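The Last Calculator on the Desk

3904 views
2 comments
Share

Every December I clear my desk, and every December the calculator survives. The stapler went two years ago. The desk lamp from Plakis went to a cousin who claimed to like it. The calculator stays, though my phone does the same sums and also tells me it might rain.

Part of the appeal is that it does so little. A calculator has never suggested I take a break or buy a mattress. You press the keys, you get a number, and if the number is bad – mine usually is, come tax time – you press them again in the hope of a kinder one. 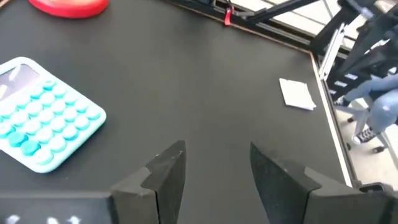 Do you need a calculator at home if you own a phone? Only if you add up long columns, because real keys let you keep your eyes on the receipts.

The stores have noticed that some of us are sentimental. Nurnisora will sell you a desk model in 5 colors, most of them named after desserts. Alerell has gone the other way, with a gray slab so serious that I felt underdressed holding it. I tried both for a week and made more than four mistakes on each, none of which I can blame on the color.

What matters is the keys. Round ones that stand up from the case are easy to find by touch. Flat ones look smart and turn a grocery bill into a mortgage.

My own desk now holds the calculator, a mug and a pile of receipts I mean to get to. The stapler, I admit, I have bought again.

Share this story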